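Subject: Re: [dishroom-list] Arms at the Kesent kitchen, what happens to shifts?
From: Mekonnen

On Wednesday someone at Sternel wrote:

> We heard Kesent is trying robot arms for sorting and racking
> small dishes. Our day crew is asking if hours will be cut. Can
> anyone there say what has changed so far? Also, who fixes it
> when it stops?

I work the dish line at Kesent, so I can answer some of this.

The arms are in a trial with Metach. They only get small dishes. Trays, pots and glassware are still done by hand, and so is all the scraping. In April they handled 3809 pieces, going by the log on the station computer. That is a small part of what we wash.

Hours have not been cut. There are 18 of us across the shifts, same as before. What did change is the racking position. It used to be one person standing in one spot for the whole shift. Now that person sets dishes out for the arms, checks the baskets, and goes back to the main line in between. Some people like the moving around. Two have asked to go back to plain racking because they don't like being called over every time the arms stop.

On stops: we were shown how to pause it, clear a dish and restart. Anything past that goes to Metach. They answer until 7 in the evening, so if it quits on the late shift we rack by hand and leave a note.

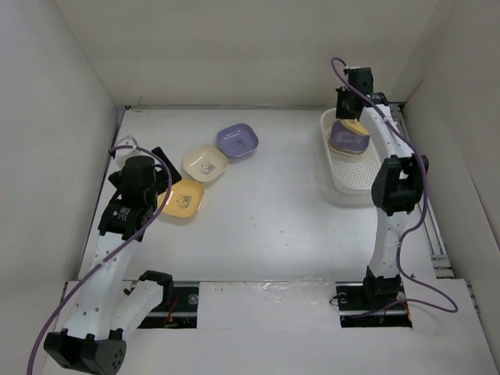 Pay is the part I would push on if I were you. Three of us got the training and it did not come with a new rate. We have asked for the station to be written into the job description and are still waiting. Get that settled before the trial starts at your place, and ask for the stop log to be open to the crew. Ours was not at first.

I don't know what happens after the trial. If we get anything in writing I will post it here.

Mekonnen
Kesent dishroom, late shift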